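Call for skaters and helpers: Bergeron Short Track Club, learn-to-race season

Our learn-to-race program is opening up again, and we are looking for new skaters, two assistant coaches and a handful of people who like being rinkside with a stopwatch. If you have ever watched a short track relay and wondered what it feels like to get that push down the straight, come and find out!

Who can join

Anyone aged 14 and up who can skate forward and stop. Hockey players, figure skaters and inline skaters have all moved over to our group and done well, and so have people who only ever skated at public sessions. You do not need your own speed skates for the first half of the season. The club has rentals in most sizes, and Kalliopi Karras will fit you on your first night. Please bring a helmet, cut-resistant gloves, shin guards and a long-sleeved top. Glasses are fine with a strap.

What you will do

We have two ice sessions a week and one dryland session in the gym upstairs. Early on it is all about the basic position, crossovers and learning to fall into the mats without taking anyone with you. After that come starts, passing and relay exchanges, which is the part everybody loves. By May most of our newcomers have raced a 500 m, usually at our home meet, and plenty have tried a 3 lap time trial well before then.

The fee is $300 for the season, with ice time, insurance and rental blades included. If that is hard to manage, write to us anyway. We have a fund for exactly this, and Ivone Pimentel handles those requests privately.

Assistant coaches

Head coach Lambros Chrysikopoulos needs two people for the beginner group. You should be comfortable on speed skates and patient with nervous adults. A coaching certificate is great to have, but we can also help you earn one during the season. The positions are paid by the session, and travel to away meets is covered. Tell us which nights you can do and a little about your own skating, whether you raced for years or came to it late like half of us did.

Timing and track crew

Track crew put the blocks back after skaters hit them, and timers work in pairs from the infield bench. Styliani Gavalas trains both groups on the night, so come as you are (well, come in warm clothes).

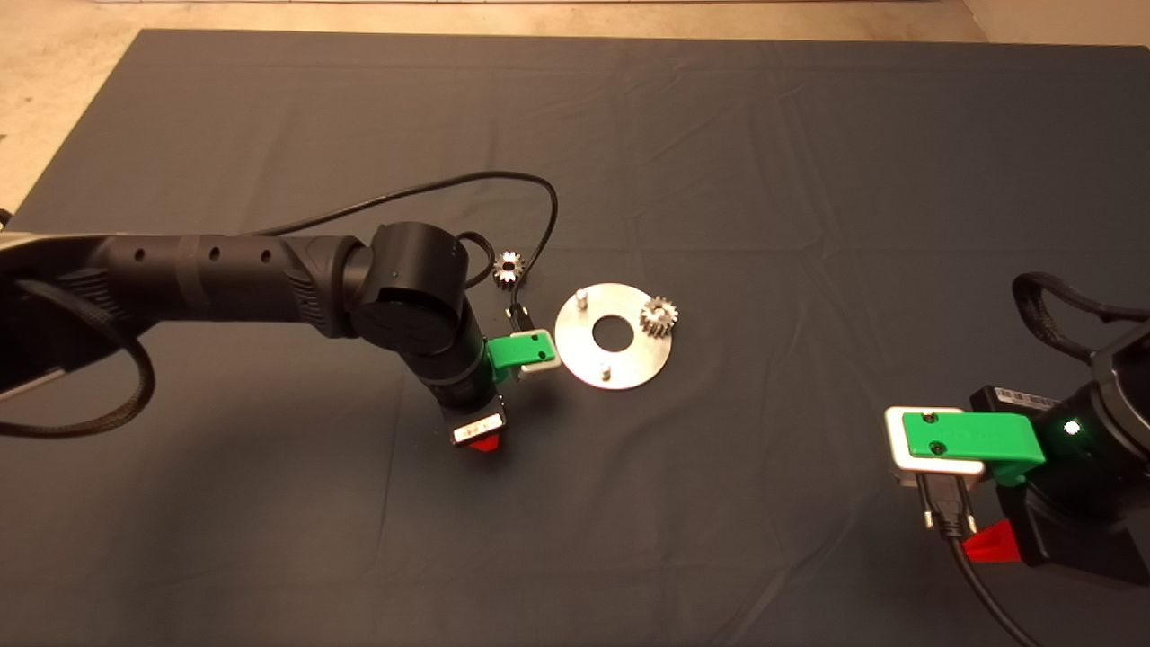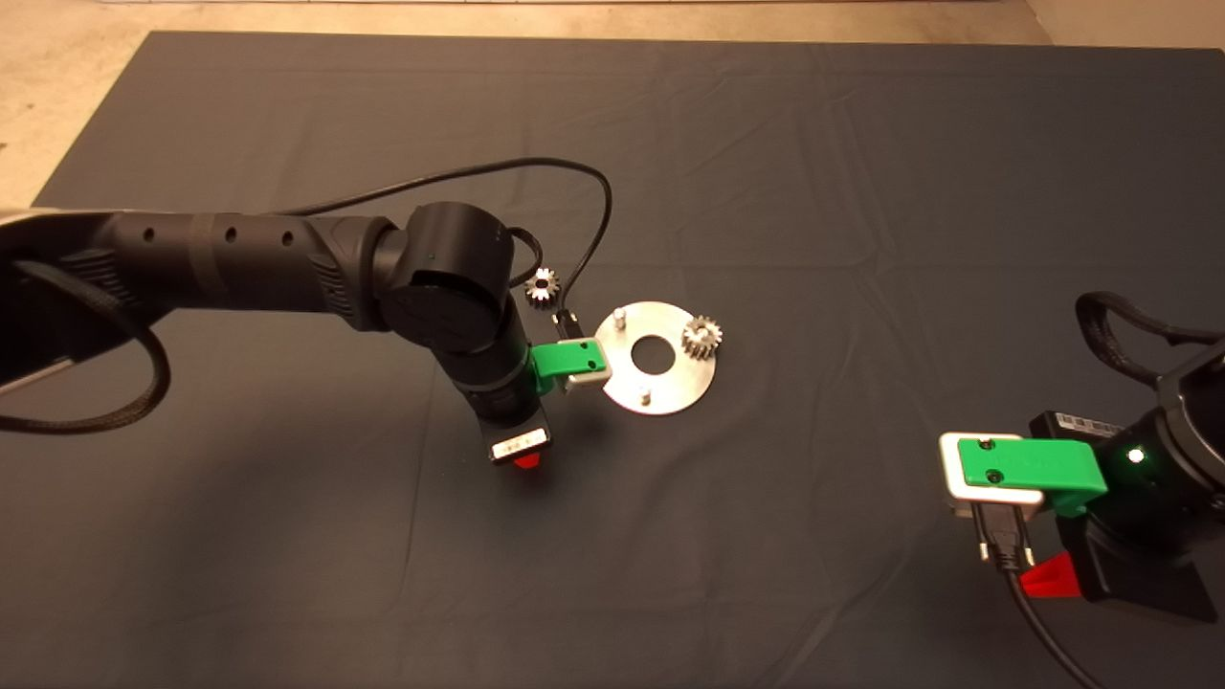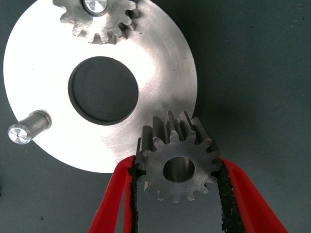 We also need one person for the blade bench, and it might be the nicest job in the club. Apostolos Economou has been sharpening and bending our rental blades by himself and would love to teach somebody. You will learn to set a pair in the jig, work the stone evenly, take off the burr and check the radius with a gauge. Good light and a clean surface help a lot, and a dark cloth like the one in the first two pictures makes a dropped screw much easier to spot. No experience needed, only steady hands and one free evening a week.

How to apply

Send a short note to the club mailbox, Box 1673, or hand it in at the rink office. Say which role you are interested in, and for skaters please add your shoe size. Notes should reach us by 9/26/26. Everyone gets a reply and an invitation to the open practice, where you can try the ice, meet the team and ask Lambros as many questions as you like.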